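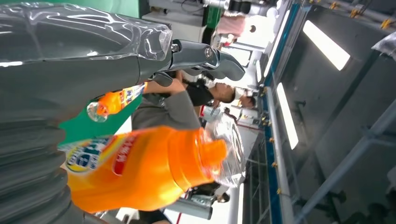
Piltley releases bottle handling set for two-handed robots

ERCOMBE, Oct 14, 2026 – Piltley has completed the first stage of its packaged goods program, a collection of 1,352 recorded examples of robots handling filled and wrapped consumer products. The recordings will be used to train Prondness, the company's control model for grasping and placing, and will be offered under licence to outside laboratories from the end of October.

Each example consists of one attempt at one task. The record holds the video from the wrist and head cameras, the position of every joint, the commands sent by the operator, and a written label giving the task and its result. Attempts that did not reach the target position are kept in the set and marked as such. Of the 1,352 examples, 177 carry that mark.

The first stage was limited to plastic bottles and soft packaging. Both are common in warehouse and retail work, and both have been difficult for earlier versions of Prondness. Clear caps and glossy film reflect overhead lighting, and the reflection moves when the arm moves. In earlier trials the model often placed the edge of an object where the highlight was and closed its fingers short of the surface.

"We had plenty of data on boxes and very little on anything shiny or curved," said Josiane Bouvier, head of data collection at Piltley. "The model had learned to look for flat faces and straight edges. A bottle lying on its side offers neither, and the grip has to change depending on which way the cap points."

Sessions were run with two types of end effector: a jaw gripper and a pair of jointed hands. Operators were asked to vary their approach from one attempt to the next, including the angle of the wrist and the point of first contact. Objects were moved by hand between attempts so that the same layout would not be recorded twice in a row.

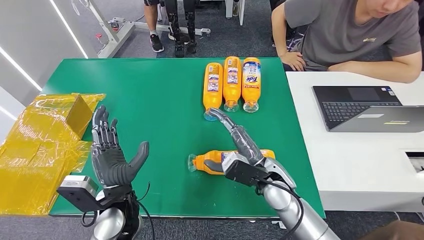

Orange bottles on the green work surface during a Piltley recording session, with the robot's right hand curled around the nearest one.

Recordings were checked by a second operator before being accepted. The reviewer confirmed that the written label matched the video, that the camera and joint data shared a common clock, and that no stream had gaps. A further 119 recordings were rejected at this step, most of them for timing faults, and are not counted in the total.

Abdelghani El Idrissi, who leads the Prondness software group, said the review step added to the cost of each example but shortened training. "A wrong label does more harm than a missing one. If the text says the bottle was set upright and the video shows it lying down, the model has to average the two."

The set is divided into four groups by task: picking up, turning, placing and handing over. Licence holders may take the groups separately. Files are supplied with calibration data for the cameras and a description of the joint layout for each end effector. Footage in which bystanders can be recognized will be blurred before release.

A second stage, covering bags, pouches and cartons, is planned with the packaging firm Tahiri, which will supply the goods and advise on how they are stacked in transit. No release date has been set for that stage.

About Piltley

Piltley develops control software and training data for robotic handling. Its offices and recording floor are in Ercombe.

Licensing requests may be sent to the Piltley data office in Ercombe, marked for the attention of Josiane Bouvier.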